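**Tikden** is a two-arm tabletop robot kit sold by Gralwood, a small maker of teaching and test equipment. It is offered as a complete work cell: arms, rail, enclosure, cameras and control software arrive together, and the buyer supplies a computer and the objects to be handled. The kit is mostly bought by college labs and by small firms that want to try out handling tasks before paying for a larger system.

## Design

The arms are mounted side by side on a linear rail at the near edge of the cell, each on its own black plate. Every arm ends in a parallel gripper with a small camera on a white bracket. The enclosure is built from aluminum extrusion and lined with patterned fabric, which comes in three prints. Gralwood states that the assembled arms weigh 19 kilograms together – the enclosure is packed separately.

The first version had a plain white lining and a fixed base for each arm. Dale Fortin, who led the redesign, moved both bases onto the rail so that the spacing could be changed with a hex key. Wire baskets can be hung inside the cell as storage or as targets for placing tasks.

## Use

Most owners begin with the pick-and-place exercises in the manual, using ordinary items such as pens, chalk and hand tools. Thin upright objects are treated as a separate group in the manual, as they tend to tilt when the fingers close off center.

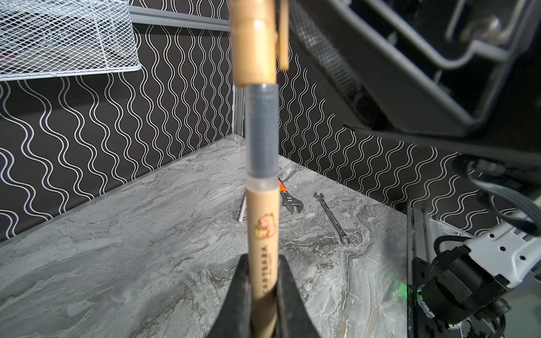
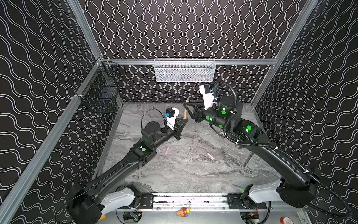
Arms can be driven by hand through a pair of leader handles or run from a saved routine. Routines are stored per arm and can be linked, so that one arm waits for the other to clear the shared area. The software, called Skosten, is included for 2 years, after which updates are paid for yearly. Saved routines keep working without a subscription.

## Service and support

Gralwood offers an optional setup visit in some regions. Elsewhere the work is done by a dealer, Mac an tSaoi, which also stocks spare fingers and cable sleeves. Setup takes about five hours for two people, most of it spent on squaring the frame and routing cables. Replacement grippers normally ship within seven days.

## Reception

Buyers have generally spoken well of the rail and the spare parts supply. Complaints center on the manual, which still shows the older fixed bases in several drawings, and on the cable sleeves, which some owners tie back to keep them away from the work surface. A revised manual was issued in June, with the drawings for the left arm corrected. Those for the right arm are unchanged.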